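Mota porch thefts: "down" compared to what?

The Mota precinct says package thefts are down this year, and the flyer that went under every door on Saturday, April 17, 2021 says so in large type. I read it twice and I still don't know what it's claiming.

The flyer gives 334 reports. It sets that next to 1,084 and calls the difference progress. The small print says the bigger number covers all thefts, bikes and car break-ins included. You can't subtract one from the other and get a trend.

Danjuma Dauda, who speaks for the precinct, told me the categories were changed in October and that "the direction is clear." I asked for the old figures sorted the new way. He said he'd look into it. I've asked again.

Meanwhile Olga Cunha on Cluneno Street lost two boxes in March and reported neither. "They give you a case number and that's it," she said. Her neighbor Tianyou Ye quit reporting last summer. Fewer reports may just mean fewer people bothering.

The precinct also wants $1,899 from the block fund for Hakelum doorbell cameras, enough for 18 homes. I'd like to know who gets to look at the video before we vote on that.

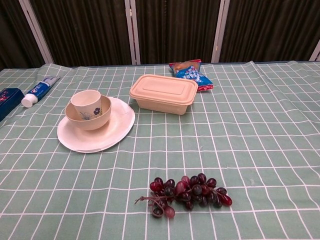 WHAT TO ASK ON THURSDAY

Bring your case numbers if you have them. Ask how many reports led to an arrest. Anneli Manninen is taking written questions for anyone who can't come, and she'll read them out loud.

3 comments | 11 shares

Contact the newsletter | © 2021 Mota Neighbors | Back to top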